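Spent the morning on tolerance stacking again, so a thread on why two parts that each pass inspection can still refuse to fit together. 1/8

Every dimension on a drawing has an allowed range. A shaft can be slightly big, a hole can be slightly small, and both are within spec. Put the worst shaft in the worst hole and you have a hammer job. 2/8

Worst-case analysis adds up every limit in the chain. It is simple and safe, and for a long chain it gets expensive, as each part ends up with a tiny range that the shop will charge you for. 3/8

The usual alternative is root sum square. Square each tolerance, add them, take the root. It assumes the errors are independent and centered. Killian Ferrand at Bretdale has a standing rule that you may not use it until you have seen measurements from the supplier.

I agree with him. We had a batch of 500 spacers from Roltlow, all in spec, all sitting near the upper limit. Tool wear does that. The statistics assumed a bell curve in the middle and the parts had never heard of it. 5/8 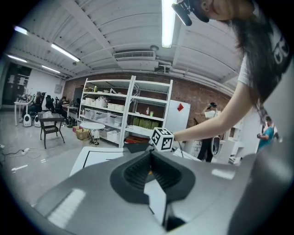
Two of those spacers in series used up the whole gap allowed for the snap ring. Nothing on the spacer drawing was violated. The error was in the assembly math, which was mine. 6/8

What I do now: draw the loop first, one arrow per dimension, start and end at the gap. If a dimension does not appear in the loop, leave its tolerance loose. Most drawings I review have tight numbers on faces that touch nothing. 7/8

Also pick your datums from surfaces that locate the part in use. Ashok Katiyar pointed out that our old bracket was measured from an edge that floats in the assembly. Moving the datum removed two arrows from the loop and cost us one drawing revision. 8/8

Forgot to number the fourth post. It goes between 3 and 5.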